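드리크데일(Drikdale) 작업대 정리 담당 단기 근무자 모집

등록일 2020-10-25
모집 부서: 오다리(Odari) 작업실 운영팀
담당: Peter Tóth

드리크데일 오다리 작업실에서 작업대 정리와 자재 배치를 맡을 단기 근무자를 모집합니다. 경력은 보지 않습니다. 같은 작업을 차분하게 되풀이할 수 있는 분이면 지원할 수 있습니다.

모집 인원
3명 (오전조와 오후조로 나누어 배정하며, 조는 면담 때 정합니다)

근무 기간
채용 확정 후 다음 해 5월 말까지. 중간에 그만두실 경우 2주 전에 알려 주셔야 합니다.

근무 시간
월요일부터 금요일까지, 하루 최대 4시간. 주말과 공휴일에는 작업실을 열지 않습니다. 조를 바꾸고 싶을 때는 전주 목요일까지 담당자에게 말씀해 주세요. 근무자끼리 임의로 바꾸는 것은 안 됩니다.

하는 일
- 흰색 작업대 상판 닦기. 마른 천으로 먼저 먼지를 걷어낸 뒤 젖은 천을 씁니다. 손자국과 얼룩이 남기 쉬운 상판이라 비스듬히 보면서 확인합니다.
- 머리카락, 실밥, 작은 부스러기 치우기
- 파란색 직사각형 시트를 지정된 방향으로 놓기. 긴 변이 작업대 앞쪽 모서리와 나란해야 합니다.
- 구겨지거나 모서리가 접힌 시트 골라내기
- 하루 작업 내용을 점검표에 적고 서명하기
- 올리코(Olico) 창고에서 오는 소모품 상자 받기. 상자는 8킬로그램을 넘지 않습니다.

벽면 청소와 바닥 청소는 건물 쪽에서 하므로 이번 업무에 들어가지 않습니다. 설비 조작이나 점검도 맡기지 않습니다.

지원 자격
- 만 18세 이상
- 서서 일하는 데 무리가 없는 분
- 작은 먼지나 점을 눈으로 구분할 수 있는 분 (안경, 렌즈 착용 가능)
- 한국어 또는 영어로 점검표를 읽고 쓸 수 있는 분

정리수납이나 전시장, 인쇄소에서 일해 본 분은 지원서에 적어 주세요. 없어도 불이익은 없습니다.

근무 조건
시급은 면담 때 안내하며 매달 말일에 계좌로 지급합니다. 첫 근무일 교육 시간도 근무로 계산합니다. 교통비는 대중교통 요금만 실비로 드립니다. 주차는 지원하지 않습니다. 앞치마와 장갑은 작업실에 있고, 실내화는 각자 가져와야 합니다. 개인 사물함을 한 칸씩 드립니다.

작업대 위에는 음료와 휴대전화를 올려놓을 수 없습니다. 쉬는 시간에는 복도 끝 휴게실을 이용합니다. 손목시계와 반지는 근무 전에 빼 주세요.

지원 방법
이름, 연락처, 가능한 요일과 시간대, 시작할 수 있는 날짜를 적은 지원서를 우차르(Uçar) 건물 1층 안내대에 내시면 됩니다. 양식은 안내대에 비치되어 있고, 자유 양식도 받습니다. 사진과 자기소개서는 필요 없습니다. 봉투 겉면에 "작업대 정리 지원"이라고 써 주세요.

전형 절차
1. 지원서 확인
2. 면담과 간단한 실습 (상판 닦기, 시트 놓기)
3. 결과 개별 통보

실습은 20분 안에 끝나며 실습복은 따로 필요하지 않습니다. 결과는 면담 후 4일 안에 문자로 알려 드립니다. 인원이 차면 접수를 마감합니다. 제출한 지원서는 돌려드리지 않고 전형이 끝난 뒤 파기합니다.

문의는 Peter Tóth에게 안내대를 통해 남겨 주세요. 평일 오후에 답변드립니다.
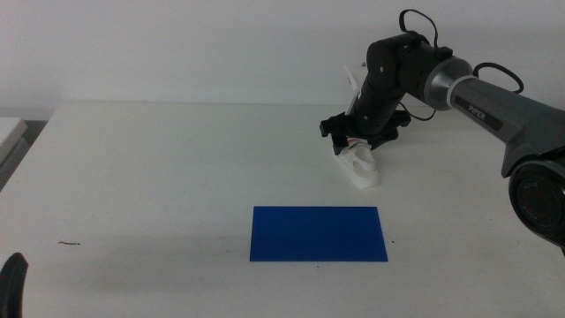 오다리 작업실의 흰색 작업대와 파란색 시트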